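Das Brot, das zweimal reist

Von Jasmina Stoyanova

Um vier Uhr am Morgen ist die Straße vor der Bäckerei Giller noch dunkel, und man hört nur die Knetmaschine. Ich bin zu früh gekommen, weil ich dem Fahrplan nicht vertraut habe, und stehe nun mit kalten Händen vor der Seitentür. Hülya Eren öffnet mir, sagt »Schuhe abputzen« und geht zurück zu ihrem Teig. Ein anderes Willkommen bekomme ich an diesem Tag nicht, und ich habe auch keines vermisst.

Ich komme aus Plowdiw, lebe seit vielen Jahren in Deutschland und schreibe über das Essen. Über Sauerteig wollte ich lange nicht schreiben. Es gab mir zu viele Bücher darüber, und in den meisten standen dieselben Sätze von der Geduld. Dann erzählte mir eine Freundin von einem Teigansatz, der in einem Marmeladenglas aus Anatolien nach Deutschland gekommen war und viele Jahre später wieder zurück, und danach noch einmal hierher. Diese Geschichte wollte ich verstehen.

Der Ansatz gehörte der Großmutter von Hülya Eren. Sie buk in einem Dorf, in dem es einen gemeinsamen Ofen gab, und wer buk, gab ein Stück Teig weiter. Als die Familie auszog, nahm sie ein Glas davon mit, eingewickelt in ein Handtuch. In der neuen Wohnung gab es einen Elektroherd mit einer Tür, die nicht richtig schloss. Das Brot wurde flach und sauer. Die Mutter buk es trotzdem, anfangs jede Woche, später nur noch an Feiertagen, und irgendwann stand das Glas hinten im Kühlschrank und wurde vergessen.

»Meine Mutter hat es weggeworfen«, sagt Hülya Eren. »Sie hat sich geschämt, aber es war grau und hat gerochen wie Nagellack.«

Dass der Teig heute trotzdem in der Backstube steht, liegt an ihrer Cousine Aslı Uysal. Bei einem Sommerbesuch hatte die Mutter einmal ein Glas für die Verwandten mitgebracht, fast als Scherz, weil es im Dorf inzwischen nur noch gekaufte Hefe gab. Die Cousine behielt es. Sie fütterte den Ansatz mit dem Mehl, das gerade da war, und trocknete jedes Jahr im November einen Teil davon auf einem Tuch. Aus diesen Krümeln ist der jetzige Teig gewachsen. Sie kamen mit der Post, in einem gewöhnlichen Umschlag.

Man kann fragen, ob es noch derselbe Teig ist. Ich habe diese Frage Gudrun Forsberg gestellt, die lange an einer Berufsschule Bäcker unterrichtet hat und mir am Telefon sehr streng antwortete. In einem Ansatz leben Hefen und Milchsäurebakterien, und welche davon sich durchsetzen, hängt vom Mehl ab, von der Temperatur, vom Wasser und auch von den Händen. Wer einen Ansatz in eine andere Stadt bringt und dort anders füttert, hat nach einiger Zeit vielleicht eine andere Gesellschaft im Glas. »Sentimental dürfen Sie gerne sein«, sagte sie, »aber schreiben Sie bitte nicht, dass die Bakterien der Großmutter noch darin sitzen. Das weiß man nicht.«

Ich schreibe es also nicht. Ich schreibe nur, was ich gesehen habe: einen Eimer mit Deckel, darin eine hellbraune Masse mit Blasen, und eine Frau, die den Deckel hebt und zuerst riecht und erst danach hinschaut.
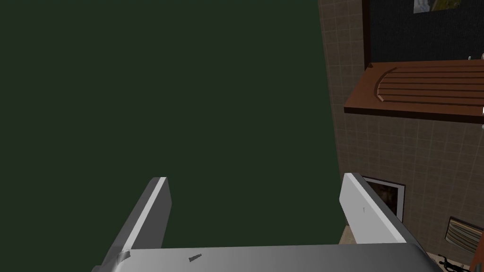
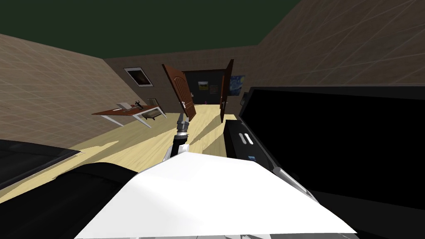 In der Backstube wird nach einem Heft gearbeitet, nicht nach dem Computer. Die Rezepte stehen mit Bleistift darin, zum Teil auf Türkisch und zum Teil auf Deutsch, und manchmal wechselt die Sprache mitten in der Zeile. Für ein Brot nimmt Hülya Eren 400 Gramm Weizenmehl, etwas Roggen, Wasser, Salz und vom Ansatz »so viel, wie er heute verdient«. Der fertige Teigling soll 835 Gramm wiegen. Diese Zahl hat der alte Giller festgelegt, der frühere Besitzer, und niemand konnte mir erklären, wie er darauf gekommen ist. Sie gilt weiterhin. Der Laden hat auch seinen Namen behalten, obwohl die Familie Giller seit Langem nichts mehr damit zu tun hat. Ein neues Schild wäre teuer gewesen, und die Kundschaft hätte sowieso weiter »beim Giller« gesagt.

Das Mehl kommt von der Mühle De Haan. Sie liefert in Säcken, die man noch auf der Schulter tragen muss. Beim Tragen hilft Elif Naz Ekinci, die im zweiten Lehrjahr ist. Sie hat vorher ein Studium angefangen und wieder aufgehört, worüber sie nicht gern spricht. Über die Teigtemperatur spricht sie sehr gern. Sie hat mir in einer Viertelstunde mehr darüber erklärt, als ich in meinen Notizen unterbringen konnte, und als ich einmal »ungefähr« sagte, hat sie mich korrigiert.

Was mir an ihr auffiel: Sie hört auf das Brot. Wenn die Laibe aus dem Ofen kommen, knistert die Kruste, ganz leise, wie wenn jemand weit weg auf trockenes Laub tritt. Elif Naz Ekinci bleibt jedes Mal stehen, bis es aufhört. Auf Bulgarisch sagte meine Großmutter, das Brot singe. Auf Türkisch, so lernte ich an diesem Morgen, könne man sagen, dass es spricht. Ein deutsches Wort dafür fiel in der Backstube keiner von uns ein. Später las ich, dass man die feinen Risse in der Kruste die Fensterung nennt, und das ist ein schönes Wort, aber es meint das, was man sieht.

Gegen sechs Uhr kommen die ersten Kunden. Es sind Leute von der Frühschicht, die ein Brötchen mit Käse wollen, und für den Sauerteig interessieren sie sich wenig. Das große runde Brot wird erst am Vormittag gekauft, von den Älteren, und auch von zwei Gaststätten, dem Prikport am Kanal und dem kleinen Fullik gegenüber der Post. Im Prikport gibt es dazu Matjes. Im Fullik rösten sie die Scheiben in Butter und legen Sauerkirschen darauf, was mir zuerst falsch vorkam. Ich habe dann noch eine zweite Portion bestellt.

Im vergangenen Jahr hat die Bäckerei 2784 von diesen Broten verkauft. Hülya Eren findet das wenig, Gudrun Forsberg fand es beachtlich für einen so kleinen Betrieb. Ich kann es nicht beurteilen. Zum Leben reichen vor allem die Brötchen und der Kuchen am Wochenende, und das große Brot läuft mit, wie man in der Backstube sagt. Ein Exemplar kostet 6 Euro, und es gibt Kunden, die sich darüber beschweren und am nächsten Tag wiederkommen.

Mit Aslı Uysal habe ich nur per Video sprechen können. Sie saß in ihrer Küche, die Verbindung war schlecht, und Hülya Eren übersetzte und stritt gleichzeitig mit ihr. Es ging darum, ob man den Ansatz mit warmem oder mit kaltem Wasser füttert. Die Cousine war für warm. In Deutschland, sagte sie, sei das Brot wohl deshalb so ernst. Sie hat in ihrem Schrank weiterhin getrocknete Krümel liegen, in einer Blechdose für Tee, und schickt davon jedem, der sie fragt. Wie viele Gläser es inzwischen gibt, weiß sie nicht, und es beschäftigt sie auch nicht.

Am Ende des Vormittags gab mir Hülya Eren ein Glas mit, eingewickelt in ein Handtuch. Ich sollte den Deckel im Zug nicht ganz zuschrauben. Ich habe ihn ganz zugeschraubt, aus Angst um meine Tasche, und kurz vor dem Umsteigen hat es darin dumpf geknallt. Das Handtuch habe ich zweimal gewaschen. Mit dem Rest vom Teig backe ich jetzt einmal in der Woche, und meine Laibe sind noch flach.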